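3.2 Vorratshaltung zwischen Platte und Schublade

Die Haushaltsratgeber, die wir für den ersten Teil der Studie ausgewertet haben, sind sich in einem Punkt bemerkenswert einig: Trockenvorräte gehören geschlossen verstaut, sortiert nach Art, mit der Beschriftung nach oben. Belege dafür, dass eine solche Ordnung im Alltag Zeit spart, nennen sie kaum. Auch die Arbeit von Stoica, auf die in der Literatur zur Kleinküche gern verwiesen wird, stützt diese Annahme schwächer, als die Zitierpraxis vermuten lässt. Laurențiu Stoica hat in Gurodbridge Haushalte nach ihrer Zufriedenheit mit der eigenen Küche befragt; gemessen wurde dort nichts. Von 500 verschickten Fragebögen kamen 358 zurück, und die Frage nach den Schubladen stand auf der letzten Seite.

Wir haben uns deshalb auf eine einzige Warengruppe beschränkt, Instantnudeln in der Einzelpackung. Sie sind leicht, stoßunempfindlich genug und in ihrer Form widerspenstig: Die gezackten Schweißnähte an den Enden stehen ab, die Folie ist glatt, ein Stapel rutscht. Wer sie ablegt, erzeugt fast zwangsläufig einen Haufen (Abb. 4a).
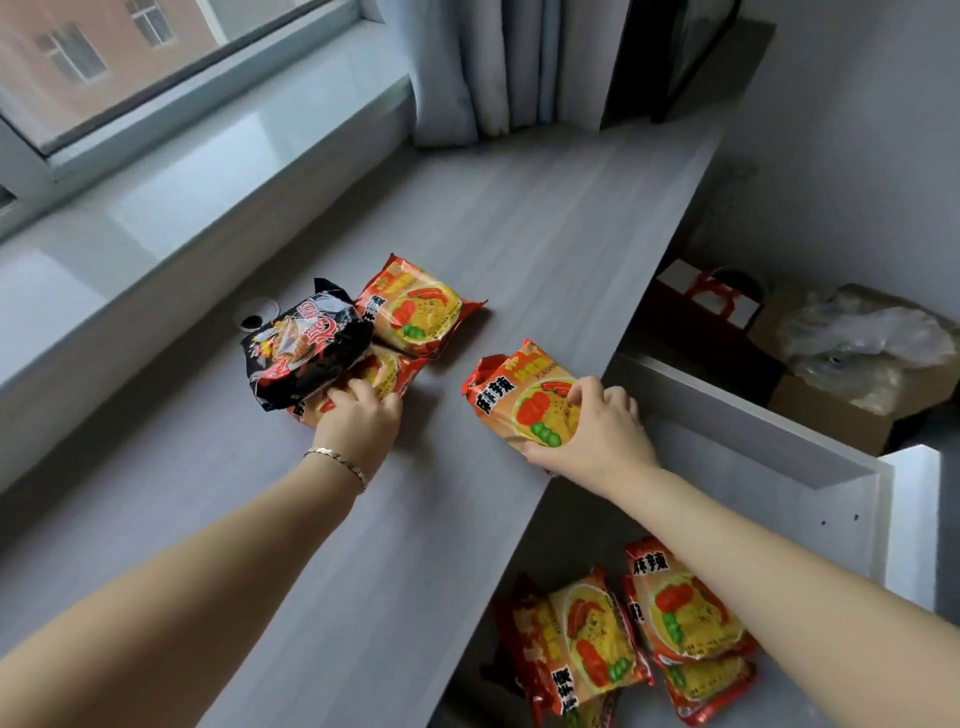
Warum lassen sich Nudelpackungen so schlecht stapeln?
Die Folie gleitet auf sich selbst, und die Luft im Beutel macht die Oberseite leicht gewölbt. Schon die dritte Lage liegt selten noch eben, und wer hochkant einräumt, braucht eine Wand oder einen Nachbarn zum Anlehnen.

Abb. 4 Instantnudeln auf der Arbeitsfläche und im Fach darunter (a), beim Einlegen in die Schublade (b).

Auffällig ist in Abb. 4a die Mischung der Sorten. Zwischen den orangefarbenen Packungen mit dem Aufdruck 麻辣 (scharf-betäubend) liegt eine schwarze. Nach der Ratgeberliteratur wäre sie zuerst auszusondern. Chmielewska sieht darin sogar den eigentlichen Nutzen des Ausräumens: Man entdecke, was man habe. Wir halten das für plausibel, aber nicht für gezeigt. In der Erhebung von Szymon Chmielewska, auf die sich diese These beruft, wurden die Befragten vorher gebeten, ihre Vorräte aufzuzählen. Wer danach eine Schublade öffnet, entdeckt selbstverständlich etwas.

Ebenso wenig überzeugt uns die im Rirnular-Leitfaden vertretene Regel, eine Schublade dürfe nur einlagig gefüllt werden. Bei einer Frontbreite von 60 cm mag das gehen, sofern der Haushalt klein ist und selten einkauft. Der Leitfaden rechnet mit einer Auszugbreite von 900 mm, wie sie in den von uns besuchten Küchen in Traderton gar nicht vorkam. Auf solche Maße eine allgemeine Empfehlung zu gründen, ist gewagt.

Immerhin spricht einiges für das flache Einlegen, wenn auch aus anderen Gründen als den angegebenen. Der glatte Boden einer Schublade erlaubt es, die Packung mit der Hand anzudrücken (Abb. 4b). Auf der Platte darüber bleibt der Rest derweil ungeordnet liegen, und das scheint den Ablauf nicht zu stören.
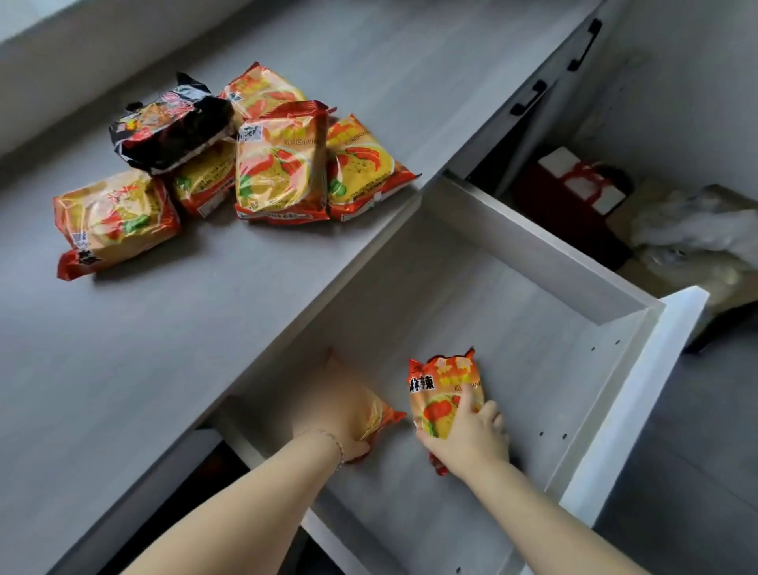
Sollte man Instantnudeln flach oder hochkant einräumen?
Flach liegen sie ruhiger, hochkant passen bei tiefen Schubladen mehr hinein. Entscheidend ist die lichte Höhe des Auszugs: Reicht sie nicht für die Packung samt Schweißnaht, knickt die Folie beim Schließen ein.

Für die Gegenposition wird meist Lebrun angeführt. Dort heißt es, die offene Ablage sei der Schublade überlegen, da man die Ware sehe und also verbrauche. Das Argument setzt voraus, dass Vergessen ein Problem der Sichtbarkeit ist. Unsere Gespräche im September deuten eher auf den Einkauf hin: Gekauft wird im Mehrfachpack, gegessen wird einzeln, und der Überhang wandert dorthin, wo Platz ist. Ob er dort flach liegt oder schräg, hatte für die Befragten wenig Gewicht. Mehrere verstanden die Frage zunächst nicht.

Gegen unsere eigene Lesart ist einzuwenden, dass Einräumen und Entnehmen getrennt betrachtet werden müssten. Die Bilder betreffen allein das Hantieren mit den Packungen, über die spätere Suche sagen sie nichts. Wir verzichten daher auf eine Rangfolge der Verfahren und behandeln im folgenden Abschnitt die Entnahme gesondert, zunächst für Auszüge ohne Innenteilung.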